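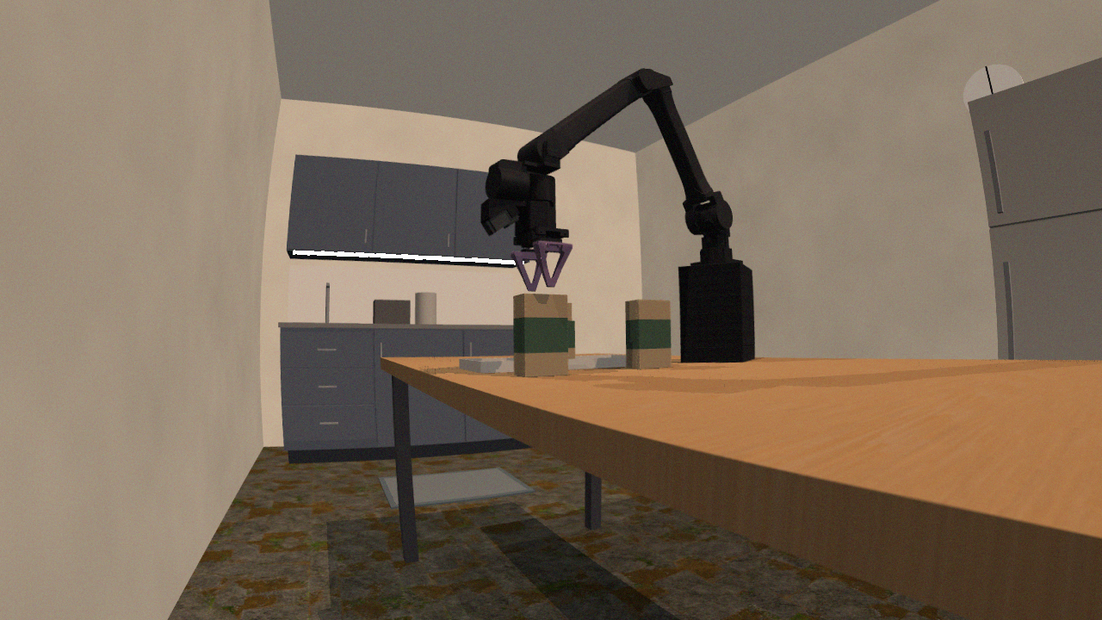
Tall carton with a green band around the middle.

Filed under: Kitchen Gear > Owner Guides > Grain Mills

Section 2. Setting up your Herkorix grain mill

I wrote this section after the little folded sheet that came with my own mill left me guessing through most of an evening. It covers the hand-crank Herkorix with the steel burrs, from opening it up to the first bag of flour you'd want to bake with. If you have the motor kit, do everything in this section by hand first and then go to Section 5. Last checked against my own mill on 28 July 2025.

Before you start

You'll want a dry dish towel, a soft brush (a clean pastry brush is fine), a kitchen scale, a big bowl and 200 grams of plain white rice. Buy the cheapest rice you can find, you're going to throw it out. You also need a counter or table with an overhang, so the clamp has something to bite on. My clamp opens wide enough for a thick butcher block, but measure yours if you have one of those really chunky farmhouse tops.

CAUTION: The burrs have sharp edges right out of the wrapping. Pick them up by the rim and keep them away from small hands.

Unpacking

1. Lift out the hopper first. It sits on top of everything else and it dents if you lean on it.

2. Take out the body, the crank and the clamp. The crank is heavier than it looks, so don't let it swing into the hopper (mine has a ding from exactly this).

3. Find the small paper envelope. It holds the wing nut, the wood clamp pad and one spare washer. It likes to hide under the bottom flap, and I very nearly recycled it.

4. Unwrap the burrs and wipe off the oil with the dish towel. Don't wash them. Water gets into the grooves and you'll see rust by the next morning.

Note: Keep the packing until you've ground something. If a part turns out to be bent, it's a lot easier to send back in the box it came in.

Clamping it down

5. Put the wood pad under the lip of the table and the body on top, with the spout hanging out past the edge. Your bowl goes on a stool or a chair underneath. I use a step stool and it's just the right height.

6. Tighten the clamp by hand until the body stops rocking. Then give it one more half turn — no more than that. Nataša Dervishi, who got me into milling in the first place, cracked a very nice pine table by going at it with a wrench!

7. Push the body with your palm from both sides. If it creeps, loosen everything, wipe the table and try again. Flour dust or a bit of leftover oil under the foot is nearly always what's making it slide.

Fitting the burrs and the crank

8. Slide the fixed burr into the housing with the grooves facing you. It has a notch at the top that drops over a peg. You'll feel it seat.

9. Put the moving burr on the shaft, grooves facing the fixed one. Next comes the washer, then the front plate.

10. Hang the crank on the shaft and do up the wing nut finger tight.

11. Turn the crank slowly with nothing in the hopper. It should go around freely. A faint whisper is okay, but if you hear scraping, back the adjustment knob off until it stops.

CAUTION: Never crank hard with an empty hopper and the knob screwed all the way in. Steel on steel will dull the burrs in no time.

Setting the grind

The knob has 23 clicks from fully closed to fully open. The printed sheet calls the middle one "medium" and leaves it at that, so these are the settings I've ended up with:

Cracked wheat for porridge: click 18
Coarse cornmeal: click 14
Everyday bread flour, first pass: click 9
Everyday bread flour, second pass: click 4

Yours may sit a click or so off from mine. Kastriot Jurić has the same model and swears by 11 for cornmeal, and his cornbread is better than mine, so go ahead and try both.

The rice run

12. Open the knob to click 14 and pour in the rice.

13. Crank at an easy walking pace. The rice carries off whatever oil is left in the grooves, and the first spoonfuls may look gray. That's normal.

14. Once the hopper is empty, brush out the spout and look at what's in the bowl. If the last of it still looks gray, do another run with fresh rice.

15. Throw the rice flour away. Please don't feed it to the chickens either.

Your first real batch

16. Weigh out 233 grams of hard wheat. That odd number is what fills my hopper to the line, and it's a nice amount for one small loaf with a bit of store flour mixed in.

17. Grind it at click 9, tip it back in the hopper and grind again at click 4. The second pass is slower because the meal doesn't fall by itself, so tap the side of the hopper now and then.

18. Feel the flour between your fingers. Too gritty? Go in one click and run it again. If it feels warm, you're cranking too fast or too tight, so take a break and have a coffee.

Note: Don't grind anything oily in this mill. Sunflower seeds and flax turn into a paste that packs the grooves solid, and then you're back at step 8 with a toothpick.

Next: Section 3, Cleaning and storage

Questions or corrections? Use the contact form | © 2025 | Back to top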